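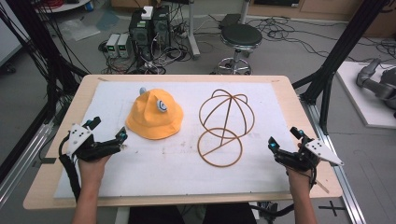

Shape Retention in Soft-Brimmed Cotton Hats After Storage

Last updated: September 28, 2025

1. Background

Soft hats are usually stored in one of two ways: laid on a shelf or placed over a stand. Shops that sell bucket hats give conflicting advice on this. The Kurnevby care leaflet recommends a stand, while the Poloter leaflet says any flat surface will do. Neither gives a reason. This project compared the two methods over one month and measured the change in brim angle and crown height.

2. Materials

Hats were bought new from a single shop in Flotthorpe in June. All were unlined cotton in one size. We did not control for dye color, which a later study should do, as some dyes are said to stiffen the fabric. Stands were the open wire type with a domed top. The room was kept closed and out of direct sun.

3. Method

Each hat was washed once, dried on a line and left for 2 days before the first reading. Brim angle was taken with a plastic protractor at 5 points spaced evenly around the hat, and the mean was used. Crown height was taken with a steel rule from the brim seam to the highest point. Hats then stayed in storage for 30 days without handling, and the readings were repeated.

4. Results

Shelf-stored hats lost crown height in every case. The loss was greatest where the crown had folded in on itself early in the test. Hats on stands kept their crown height within the error of the rule, but their brims dropped further than those on the shelf. The drop was uneven - larger at the back, where the brim seam is joined.

Hats with sewn-on trim leaned toward the heavier side in both groups. We left these out of the mean values.

5. Sources of error

The protractor was hard to hold level against a soft edge. Two readings by the same person on the same hat did not always agree. The Barua method, which uses a side-on shadow traced on paper, would avoid touching the brim and should be tried next.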